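# Paltimix Room Tidy: Data Card

5 min read

Version of May 26, 2025. Maintained by the Erska group.

Paltimix Room Tidy is a set of 383 short written records about one big white room and the furniture that drifts around in it. Each record covers one item, where it was found, where it ought to live, and what was done about the difference. The last field is often "nothing yet."

We started the list in May, when the Marquez annex became our shared workspace and everyone brought one chair. The annex is a generous room. It has white walls, a white ceiling, a lot of fluorescent light and a frosted glass partition across the back, and it forgives a great deal of mess before it starts to look messy. The list exists for the period after that.

## What is in it

- `items.csv`: one row per record
- `zones.txt`: names of the parts of the room, with the arguments removed
- `notes/`: longer remarks, in plain text, of varying temper
- `CHANGES`: mostly chairs

The notes come to 2168 lines. A surprising share of them concern whether a folding chair counts as furniture or as storage. The current ruling is furniture when open, storage when folded, and a tripping hazard in either case.
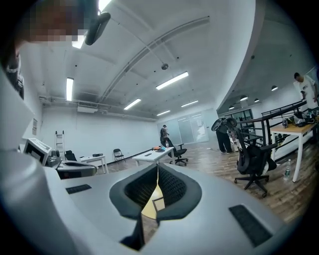

Zones are named by habit. "Back glass" is anything near the partition. "Railing side" is the part under the lower ceiling. "Ladder wall" is named for the step ladder, which makes the name a poor guide whenever the ladder goes for a walk. We considered numbering the zones and got as far as two.

Heights are not recorded. Things on tables and things under tables go in the same zone, with `surface` set to `table`, `floor`, `seat` or `other`. If you find yourself using `seat` for anything except a person's jacket, please reconsider the jacket too.

## Fields

`item` is a plain name in everyday words. "Black chair" is fine. "Seating unit" will be changed back.

`kind` is one of table, chair, cable, bottle, bag, screen, ladder or misc. Misc was meant to be temporary. It now holds 70 records and has a personality.

`home` is where the thing should be at the end of the day. Leave it blank if you don't know. Do not write "storage," as Hikham Hall took back the closet and we have no storage.

`moved` is yes or no. It used to accept "sort of," and those rows have been split fairly between the two.

`remark` is free text, up to 200 characters. The limit was added after the remark about the white tables.

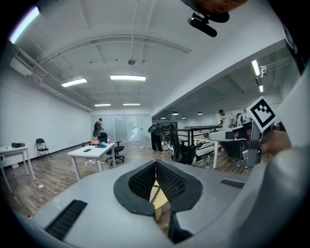
**Category: Open floor**

Open floor means everything between the walls that is not under a table. The aim is to keep it clear enough to cross while carrying something. In practice it is the most popular shelf in the building.

Rules for this category are short:

1. Bags go against a wall.
2. Chairs go under the table they came from, or the nearest one that will have them.
3. A bottle on the floor gets one record. Later bottles get their own, even if they look like the first bottle.
4. Cables are logged as a group. Do not try to log each cable. One of us did, and those rows are kept in `notes/regrets.txt`.

Tables are exempt from rule-making because they are heavy and we are tired. The white ones may stand where they like so long as the door can open. The round wooden one is listed with its home as "wherever it is," which has given it a perfect score in every version.

## How records were made

Somebody walks the room with a laptop and writes down what is out of place. There is no fixed route. Two people walking the same room will disagree about the small black things on desks, which one calls "in use" and the other calls "abandoned." We kept both answers. The `walker` column says A or B, and you may draw your own conclusions about B.

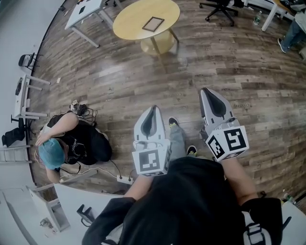
Power strips were a late addition. For the first few walks they were treated as part of the building, like the pipes. Then one was found in three different zones in a single afternoon and was promoted to an item. It is kind `cable`, under protest.

## Known problems

- Black chairs cannot be told apart. If the same chair was logged twice, we will never know and neither will the chair.
- Ladder records before version 2 use "the usual place." There was no usual place.
- Picture frames are filed under misc when lying flat and left out altogether when hung.
- Walks done right before lunch are noticeably shorter.

## Using it

Take it for sorting exercises, labeling practice, or proof in a dispute about shared rooms. It is a poor guide to how often a room should be tidied, as ours was tidied when the list got too long to scroll.

Corrections go in `CHANGES`, newest at the top, with the item name first. If you moved the ladder, say where.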